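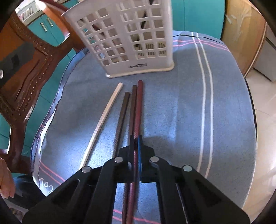
Theano Koutsoukos wrote in January to ask whether chopsticks really need a holder of their own, when hers have lived flat in a drawer at Plistivgate since 1993 and come to no harm.

A drawer is fine if the chopsticks go in dry. Ours rarely do, and a holder with open sides lets the air at them while they stand. Two compartments help as well – dark ones in one side, pale ones in the other, or however you like to pair them up.

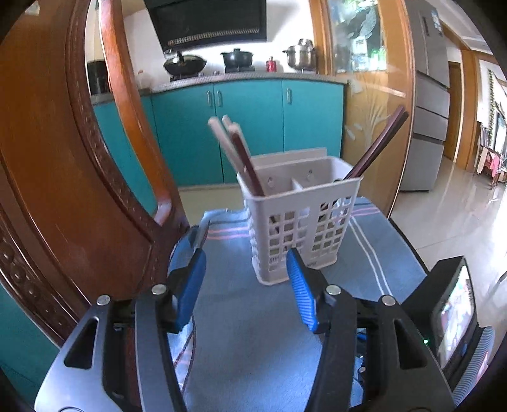

Wash the holder itself while you're at it. Water collects in the bottom, so tip it out every evening and scrub the corners with an old toothbrush. Throw away any wooden chopstick that has split or smells musty.

Spare sets of 4 pairs are on the swap shelf at Adodley – please bring something back in exchange.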